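Shrinkage on heavy dyed table cloth, prewash or cut oversize?
Forum: Fabric Care and Finishing

selvedge_side
Posted Thursday, December 7, 2023

I have to make a set of fitted covers for work tables at a community hall in Flustville. The cloth is Telora, cotton, 370 gsm, piece dyed in bright green. The supplier sheet gives residual shrinkage for the warp direction only and leaves the weft line blank. The covers will be machine washed by whoever has the key that week, so I have to assume warm water and a hot dryer.

Two options as I see it. Prewash the full length before cutting and lose the factory finish, or cut oversize and let the first wash pull it in. The second is less work, but the fitted corners worry me. Opinions?

tentering_frame
Prewash. Cutting oversize works for a flat drop cloth with a plain hem. On a boxed corner the seam runs along the warp on one side and the weft on the other, and the two will not come in by the same amount. You get a twisted corner that no iron will fix.

Wash it the way it will be washed later, including the dryer. A cold rinse on the line tells you nothing about what a hot dryer will do.

mungo_and_shoddy
Disagree in part. Prewashing a full length in a home machine gives you rope creases, and on a dark or saturated dye those creases abrade and show as pale lines. I would cut panels with allowance, zigzag the raw edges, wash the panels, press, then cut to the final size. You waste a little cloth. You do not waste the color.

selvedge_side
The panel method makes sense. What spin speed? The machine here defaults to 900.

mungo_and_shoddy
Lower than that for this weight. Take it out while still damp and finish it flat.

Thảo Từ
I would measure before arguing about method. Cut a square sample well away from the selvage, mark a smaller square inside it with laundry pen, and sew across the edges so it does not fray. Wash and dry it the way the covers will be treated, let it rest overnight, and measure both directions at both sides and in the middle. Then wash it again. Cotton at this weight often keeps moving after the first cycle, and the first figure alone will mislead you.

On color: bright green is usually a blend of a yellow and a blue dye, and the two may not have the same wash fastness. If the shade drifts, it drifts toward whichever one holds. Put a strip of undyed cotton in with the sample and look at it in daylight.

We also have bright green cloth on a table, used as a loose cover:

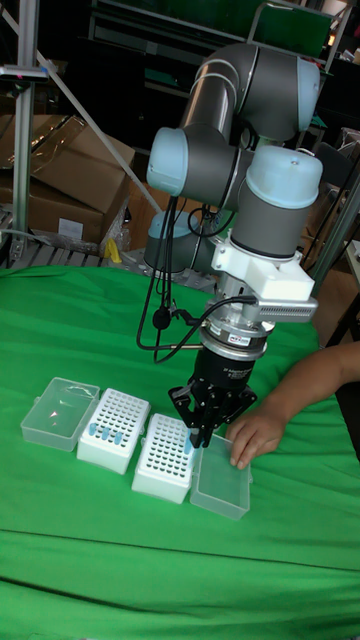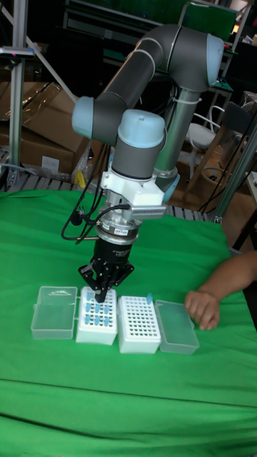
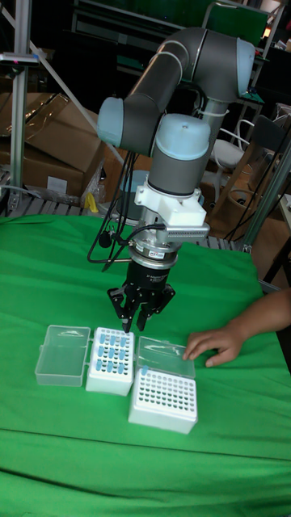 Same green cloth on the table in all three.

selvedge_side
Thanks. That is close to the shade I ordered. Is yours hemmed?

Thảo ỪDouble turned with a straight stitch, long stitch length. Wash the cloth before hemming, or the thread holds while the cloth draws in and the hem puckers. Polyester thread makes this worse on cotton.

tentering_frame
Agree on the thread. I still think the second wash is excessive for a hall table. After a hot dryer cycle most of the movement is done.

Thảo Từ
"Most" is the problem on a fitted corner. On a loose cover I would skip it too.

drip_dry_dan
Has anyone considered not using cotton? A polyester plain weave in the same color moves very little at normal wash temperatures and comes out of the dryer nearly flat. I ran Drevel polyester on rental tables for years and never prewashed any of it.

mungo_and_shoddy
It pills, it holds grease, and a hot glue gun goes straight through it. For a craft table I would stay with cotton. For a banquet table I would use yours.

drip_dry_dan
Fair on the glue gun. The grease comes out with a pretreat and a longer wash.

selvedge_side
The cloth is already paid for, so cotton it is. Ran the sample over the weekend. Warp came in 11 mm on the marked square after the first wash. Weft moved less, but it did move. The second wash added a little more in the warp and nothing I could measure in the weft. The undyed strip picked up a faint yellow-green tint the first time and stayed clean the second.

So the plan is panels with allowance, two washes, press damp, then cut. I will put the greater allowance along the warp.

tentering_frame
How big was the marked square? The number means nothing without it.

selvedge_side
Sorry, 370 mm. Same as the cloth weight, by chance.

tentering_frame
That is close to three percent. Normal for unsanforized cotton, high for anything sold as preshrunk. What does the sheet say?

selvedge_side
It says "low." No number after it.

mungo_and_shoddy
Then send them yours. I had the same argument with Vanags in August over a canvas lot and they did credit part of it once I mailed in the marked sample. Keep the square, and keep the offcut with the lot number on it.

Thảo Từ
One more point on pressing. Press along the warp and lift the iron between strokes. If you push it across a damp panel you can stretch the weft back out, and your final cut will be wrong by the amount you stretched.

selvedge_side
Noted. First panels go in tomorrow. I will post corner measurements when the first cover is on a table.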